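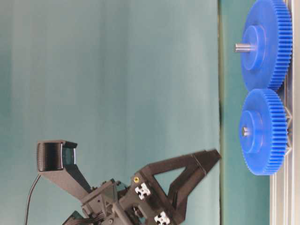 I've been on a gear kick since June, and I blame my friend Nhàn Cao, who handed me a bag of blue plastic spur gears and said "have fun." Well, I did! The whole thing sits on a length of silver aluminum rail, the kind with grooves down the sides, and I've got a big gear and a smaller one that are supposed to run together.

The big one is easy (drop it on its shaft, give it a spin, grin like a kid). The little one is where I lose my evenings. The teeth are so fine that you can't just shove it in next to its neighbor — you have to ease it over and feel for the spot where they slip together. My first try took 40 minutes and some words I won't type. Tatsuya Kikuchi told me to turn the big gear a hair while I bring the small one in, and wow, what a difference.
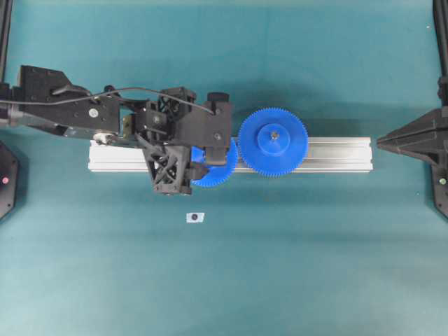 Do plastic gears need grease?

Mine run dry and I like them that way, though for something that spins all day I'd put a tiny dab of plastic-safe grease on the teeth.

Next up I want a third gear on the rail, a 24-tooth one if I can find it in the same blue. I've already cleared off a shelf for all this stuff, and it's filling up way faster than I'd like to admit — send bins!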